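README – soft goods sorting, Grivell site

I wrote this because people keep asking me what's in the folder and what it has to do with our jobs. So, the short version: Wenow wants a robot to take over part of the returns bench at Grivell, and somebody has to show it how to pick up floppy stuff first. That's us! There are 425 recordings in here so far, made by seven of us from the bench, and each one is a single item being picked up or moved.

Cloth is a pain, by the way. A box stays a box, but anything soft folds over on you and looks different every time you grab it (which I never noticed in all my years of doing it by hand).

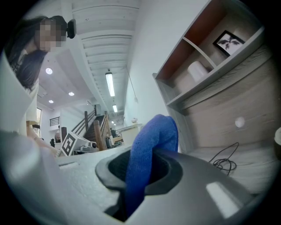
Blue item up at the gripper, marker device on the table behind.

What changes for us: the Kettani line moves to the robot in September, mornings only at first. The bench crew goes from lifting to checking, and two people move over to repairs. I like the sound of repairs – less bending, more thinking – but I'm going to miss the chatter at the bench. Pay grades stay put until the new job sheets are signed, and we still don't have the sheets.

Known gaps: 54 recordings have no item name yet. The Riltex batch is all small pieces, so please don't use it for anything the size of a bath towel. If you add new ones, keep your sessions short, up to 100 recordings, and then go rest your wrist. I mean it!

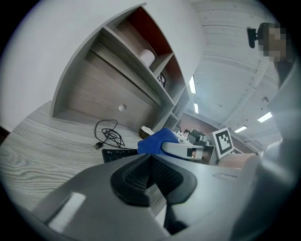
Annick Fortin wrote back on the first version of this file that checking all day is harder on the eyes than lifting was on the back, and she wants the checkers to swap out every hour. I've added that to the list for the planning meeting. She also asked who gets called when the robot drops something at 6 a.m., and I don't have an answer yet.

Contact: bench crew, Grivell site | © Wenow | Back to top
This site uses cookies to remember your settings. Accept / Manage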